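Pinton 40 Modular Threshold Ramp

Manufacturer: Kutwood
Product group: Indoor and covered outdoor access
Supplied as: Ramp kit, complete with side wedges and fixing strips

Overview

The Pinton 40 is a low-rise ramp for door thresholds, shower room entries, balcony doors and the small level changes left where one floor covering meets another. It is built up from flat interlocking layers, so the finished height can be matched to the threshold on site without cutting the main body of the ramp. The maximum finished height is 40 mm. For higher steps, see the Maldonado range, which uses a folding aluminum deck and is not compatible with Pinton parts.

The layers are molded from Plustiren, a closed-cell plastic compound made by Kutwood for floor products. It does not absorb water, does not need sealing and can be trimmed with a sharp knife along the marked grooves on the underside. The upper layer carries a fine raised grid for grip. The lower layers are smooth on top and studded below.

The ramp can be installed by one person. No power tools are needed for adhesive fixing. Screw fixing requires a drill and is recommended for entrances used by the public.

Construction

Each kit is made up of base layers, a top layer, a leading edge and two side wedges. Layers lock together with molded pegs on a regular pitch. The pegs are a push fit and can be separated again with the lifting key supplied, provided that no adhesive has been used between layers. Adhesive between layers is not required in normal use and makes later height changes impossible.

The leading edge is a separate part. It tapers to 2 mm at the floor and takes most of the wear, so it is sold as a spare. When it is worn through or curled it can be replaced without lifting the rest of the ramp. Side wedges are fitted where the ramp can be approached from an angle. Where the ramp sits between two walls or inside a door frame, the wedges are left off and the layers are trimmed to the opening.

Slope

The standard kit gives a slope of 1 in 12 at every height setting. This is achieved by adding length as layers are added, so a higher ramp is also a longer one. At the full height of 40 mm the sloping surface extends 480 mm from the threshold, measured along the floor. Check that this length is clear of door swings, floor vents and furniture before ordering.

A steeper arrangement is possible by leaving out the extension pieces. Kutwood does not recommend it and the load rating does not apply to ramps built this way.

Wheeled use

Front casters set the practical limit for any threshold ramp. A small caster that meets an upstand square on will stop, while the larger rear wheel would roll over the same edge without trouble. The leading edge of the Pinton 40 is tapered for this reason, and the joint between the leading edge and the first layer is flush. Where the user is pushed by someone else, the approach should also leave room behind the chair. On a folding wheelchair of the type shown, with two push handles at the back, the force is applied from behind and above the wheels, and the person pushing needs a firm, level place to stand until the front casters are on the slope. Allow for this on both sides of the door. Where a corridor is too narrow for a straight approach, fit side wedges and keep the turning area free of mats.
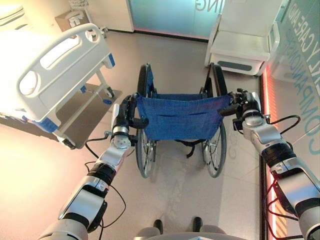 Floor covering on the approach has a direct effect on how the ramp behaves. Smooth floors such as vinyl, tile and sealed wood give the most even contact and are suited to either fixing method. Deep carpet is unsuitable for adhesive and lets the leading edge sink and rise as the load moves across it. On carpet, the covering should be cut back to the outline of the ramp and the ramp fixed to the subfloor. For chairs steered by a pair of rear push handles, like the folding one pictured, an uneven edge tends to be felt as a pull to one side, and the person pushing has to correct it at the handles. A straight, fully bonded leading edge removes most of this effect. Check the edge again after the first week of use and press down any section that has lifted.

Measuring

Measure the height of the threshold at both ends and in the middle. Older door sills are often worn in the center, and floors beside them are seldom level. Use the largest of the three figures. If the difference between the two ends is greater than 2 mm, use the leveling shims supplied with the kit. Shims go under the lowest layer at the low end and should be bonded in place.

Measure the clear width of the opening between the door stops, not between the outer faces of the frame. If the door opens over the ramp, measure the gap under the door with the door fully open as well as closed. The finished ramp must be lower than the smaller gap.

Installation

1. Sweep the floor and wipe with a degreasing cleaner. Allow to dry.
2. Build the ramp dry, without adhesive, and place it against the threshold.
3. Open and close the door through its full travel. Remove a layer if the door touches.
4. Mark the outline on the floor with pencil or low-tack tape.
5. Lift the ramp, turn it over and apply the fixing strips to the marked channels.
6. Lower the threshold side first, then press down toward the leading edge.
7. Load the ramp evenly with flat weights and leave for 12 hours before use.

For screw fixing, drill through the recesses in the top layer only. Do not drill through the leading edge. Screws should be tightened until the head sits just below the grid, then covered with the caps supplied. Overtightening pulls the top layer down around the screw and leaves a dish that holds water.

Floors with underfloor heating should be switched off until the adhesive has set. Screw fixing must not be used over heating pipes or cables.

Care

Clean with warm water and a mild detergent. A stiff nylon brush will clear grit from the grid. Solvents, wax polish and steam cleaners should not be used. Wax in particular fills the grid and reduces grip – it is difficult to remove once it has set.

Inspect the leading edge and side wedges at regular intervals. Replace any part that is split, curled or loose. Marks left by rubber tires are normal and can be reduced with a white eraser pad.

Limits of use

The ramp is intended for wheelchairs, walkers, strollers and light carts. It is not rated for pallet trucks, vehicles or scissor lifts. It should not be used on steps, on open ground, or as a bridge across a gap. The full underside must be supported.

Plustiren softens in prolonged direct heat. Behind south-facing glass doors, the light gray finish is preferred to the charcoal one.

Finishes

Light gray, charcoal, sand. Color is molded through the full thickness, so cut edges do not need painting. Small differences in shade between batches are possible. Order all parts for one doorway together.

Spare parts

Leading edge, straight
Leading edge, with left or right corner
Side wedge, pair
Fixing strips, pack of 40
Screw caps, pack of 12
Lifting key
Leveling shims, mixed pack

Technical questions: Leire Carrasco, product support
Trade accounts and project pricing: Telmo Bermúdez, sales office

Please have the threshold height, clear width and floor type ready when you contact us. For openings that are not square, a dimensioned sketch is sufficient.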